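Ranau bimanual line – progress note for Worgate, September

Short one this month, most of it went on the right arm fault. Cup and measuring set sorting was going fine, 153 clean runs, then on Monday the right gripper let go mid-lift and the arm kept driving down toward the table. Daiane hit the stop. No one hurt. Tabletop marked, finger pads replaced.

Log shows the force reading froze for 2 seconds before the drop. Controller took the old value as good and carried on. Ronaldo traced it to a worn connector at the wrist, we had it down for inspection at 3000 cycles and it didnt make it that far.

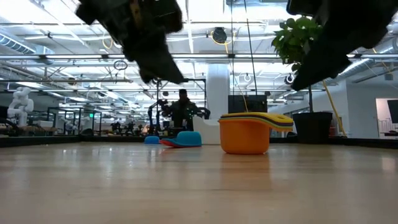

Why didn't the safety limit stop the arm?
The limit reads the same force signal, so when that froze it saw nothing wrong. Tsz-kin is adding a separate check on motor current.

Done so far – new connector both arms, speed halved, stale readings now trip a stop. Still open – the current check, and Janevski's quote for spare wrist cables (18 days lead time, to be confirmed). Sandamali will send the revised budjet line once we have it. Full speed stays off until Hashini signs.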